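Chapter 2
Soft Toys: Pile, Stuffing, Seams 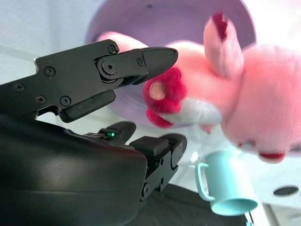

Most people who take this course have owned a plush toy and never looked at one. Fair enough. You hug it, you lose it, it goes in a box. This chapter slows down and looks.

Start with the outside. Plush is a pile fabric: a backing with fibers standing up from it. Long pile reads as fuzzy, short pile as velvety. Pile has a direction, called the nap. Stroke it one way and it lies flat, the other way it stands up and the color goes darker. Pinks show this a lot. Cut two pieces with the nap running opposite ways and the toy will look like it was made from two fabrics. Common beginner mistake. Also common for beginers: cutting the pile along with the backing. Cut from the back, small snips, backing only.

Then the inside. Polyester fiberfill mostly, sometimes beads or foam. Paws and feet first, then the head, body last. Pack the small parts firmer than you think. A paw on a thin limb goes limp after a few weeks of handling, and a limp paw gets pulled, and pulled seams open.

Seams are section 2.3. Ladder stitch for closing. Learn it now if you can, you'll need it for the Pluvodard pattern anyway.

What you will need for this chapter:
One old plush toy, any size (you will be opening it)
Seam ripper
100 g of fiberfill
Strong thread, matching or close
Notebook

Terms to know by the end: backing, nap, pile, gusset, ladder stitch, seam allowence.

Before you read on, do the squeeze test. Press the belly, let go, watch how it comes back. Then a paw, then the head. Write down which is firmest. Keep the notes, they come back in Exercise 23, and the chart on page 122 is blank so you can fill it in with them. Students using the Claeys workbook, same chart, different page, check the index.

2.1 Reading the Nap

Lay the toy on its back under a lamp. Brush one hand from the neck down to the feet.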